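WHY DO FLOORS CREAK AT NIGHT?
by Rory MacKinnon

You're in bed. Lights off. Everyone's asleep. Then... crrrk. From the landing. Ghost? Burglar? The dog?

Nope. Wood. Let's find out why, quick, before the next one.

Wood used to be a tree (you knew that)

And a tree is full of tiny tubes. Thinner than a hair, most of them. They carry water up from the roots to the leaves. All day, all summer, up up up. When the tree gets cut down and sawn into planks the tubes are still there. Empty now, mostly. But they never forget how to drink.

So a plank in your house is still sipping water. Not from a puddle. From the air! There's water in the air all the time, you just can't see it. Breath, baths, kettles, wet coats on the radiator. It all goes somewhere and a bit of it goes into the floor.

Fat planks, thin planks

When wood drinks it swells up. When it dries out it shrinks. Only a tiny bit. Less than the thickness of your fingernail for one plank, usually. But a floor is made of loads of planks all squashed up side by side, and if they all get a bit fatter there's nowhere to go. They push. If they all get thinner you get gaps, and crumbs fall in the gaps, and that's where your missing bead went.

Funny thing is planks get fatter and thinner sideways but hardly any longer or shorter. That's becuase of those tubes. They run the long way, and it's their walls that swell.

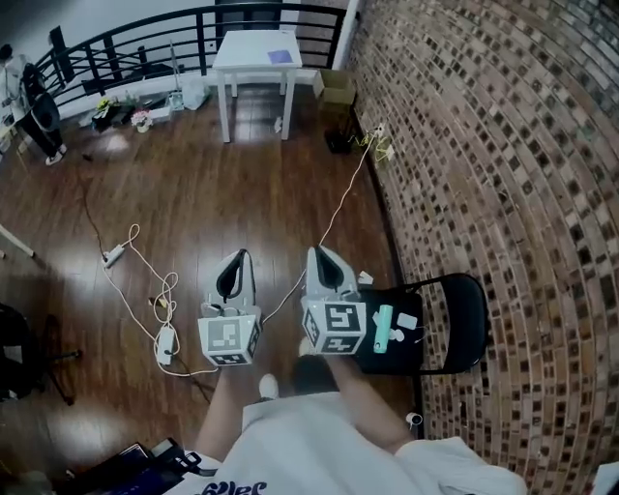
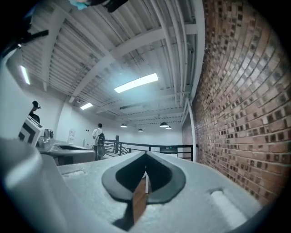 Brown wooden floor in the first one. In the second, a strip of brown, wood-like surface showing through the gap.

OK so where does the noise come from?

Three places really.

Plank rubs on plank. Like when you rub two rulers together.
Plank rubs on nail. The wood has shrunk, so the nail hole is a bit too big, so the plank slides up and down the nail when you tread on it. Squeak!
Plank rubs on the beam underneath. The beams are called joists. Say "joyst".

But nobody's treading on it at night, you say. Good point. At night the heating goes off. The house cools down. The pipes shrink, the nails shrink, the wood shifts a little bit and gets stuck... and stuck... and then lets go all at once. Crrrk. It probably does it in the daytime as well but the telly's on.

Is November the worst month?

In my house, yes. Heating goes on, air indoors gets dry, floor gets dry, floor complains. My neighbour Sheena Dow says hers starts on the stairs and works it's way up to the bathroom. Some houses are noisier in summer though, when the air is sticky and the planks are all jammed together. Depends on the house. Depends on the wood.

Can you make a floor be quiet?

Sometimes. Grown-ups can put in a screw where a nail's come loose. Or puff talcum powder down the crack, so the planks slide and don't grip. (Ask first. It goes everywhere.) Some people, long ago in Japan, made floors that chirped on purpose! They're called nightingale floors. You couldn't creep along one without it going tweet tweet under your feet.

TRY IT YOURSELF

You need: two wooden lolly sticks, a glass of water, a pencil, paper.

Draw round both sticks on the paper. Put one stick in the water. Leave the other one dry. Wait till the next day, a whole night is best. Take the wet one out and lay it back on its outline. Does it still fit? Try the long way and the sideways way. Which one changed more?

Then leave it on the windowsill and check again on Tuesday, or whenever. Did it go back? Is it bendy now? Wonky?

WORDS TO KNOW

Joist: a big beam that holds the floor up.
Grain: the lines in wood. They show which way the tubes go.
Humidity: how much water is in the air.

Next time: why do doors stick?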